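Melteck Opens Robotics Simulation Lab to Visitors

Melteck welcomed 34 guests to its robotics simulation laboratory on Tuesday for an afternoon of demonstrations and discussion on how robots are taught to handle small, flexible objects.

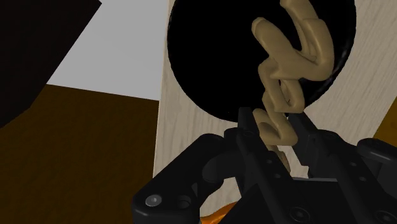
The visit was hosted jointly with Lanance, which supplies simulation software to the laboratory. Guests included engineers from Prandeo, teachers from area technical schools and members of the Rojanasak apprenticeship program. They were received in the main hall at 1 p.m. and divided into two groups.

The first session dealt with chain handling, a task the laboratory has studied since January. Chains are difficult for robots to manage - each link can turn separately, and a small movement of the gripper may change the shape of the whole length. Staff ran the exercise in simulation on a large display and explained how the position of a chain in front of an opening is varied from one trial to the next. The current set contains 385 trials.

In the second session, guests were invited to guide a simulated gripper themselves using a hand controller. Each turn lasted 20 minutes and was followed by questions. Several of the apprentices asked how closely the behavior of simulated links matches that of real ones, and staff outlined the comparison tests planned for the coming months.

Melteck also announced that the laboratory will offer 24 places on a short introductory course in simulation for robot handling. The course is open to apprentices and to teachers, and there is no fee. Applications may be made through the Melteck training office, which will also accept requests for group visits from schools and companies.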